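Coffee Corner at Plestthorpe: The Gallery

Welcome to the coffee page, which has been promised since April and has taken a good deal longer than it should have, mostly on account of all the coffee. Those of you who knew the old kitchen at Plestthorpe will remember the kettle, the jar of instant with the permanently damp spoon in it, and the queue that went out of the door at eleven. Well, we have moved on! There is a capsule machine now, and a proper table for it to live on, and I have been drinking rather more than is good for me while putting these pages together.

I should say that I came to capsules as a doubter. I grew up with a stovetop pot that hissed and spat, and I thought pressing a button was cheating. Then I had a cup at the Fleltutham open house (very small, very strong, gone in 2 mouthfuls) and came home and looked up prices that same evening.

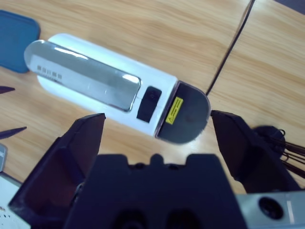
So that was the end of my principles, and I can't say I've missed them. What I like best is how little there is to learn. You fill the tank, you put your glass where it needs to be, and you wait, and people who have never made a coffee for anyone in their lives are suddenly offering them round. We got through 58 capsules in the first month, and I'm told that is modest. The tin on the shelf is the Wei medium roast, for those who keep asking, and the darker ones in the drawer are Stendari, which I find a touch bitter but which always seem to run out first.

On the table

We went back and forth for ages over where the machine ought to go, and the far side of the table won. The wood is a lovely honey colour and shows every drip, so do please keep a cloth handy. A clear glass stands on the drip tray, with the tank round at the back, and there is a teal tray over on the left.

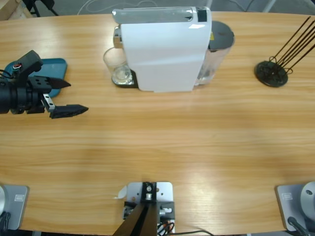 A small glass, for preference

I've become quite firm on this point. Mugs are all very well for tea, but a short coffee gets lost in the bottom of one and goes cold while you're hunting for it. In a little clear glass you can watch the layers settle, and I think it tastes nicer too, though I have been laughed at for saying so. Here the glass is directly under the spout, with a thin bit of light brown left along the bottom. Rinse yours soon if you can, as it does set hard by teatime.

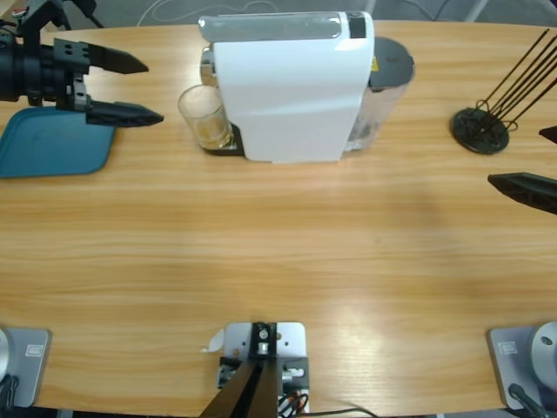
Marrow wrote in to say that the glass matters far less than warming it first, and that a splash of hot water swirled round and tipped away would win over anyone still loyal to their mug.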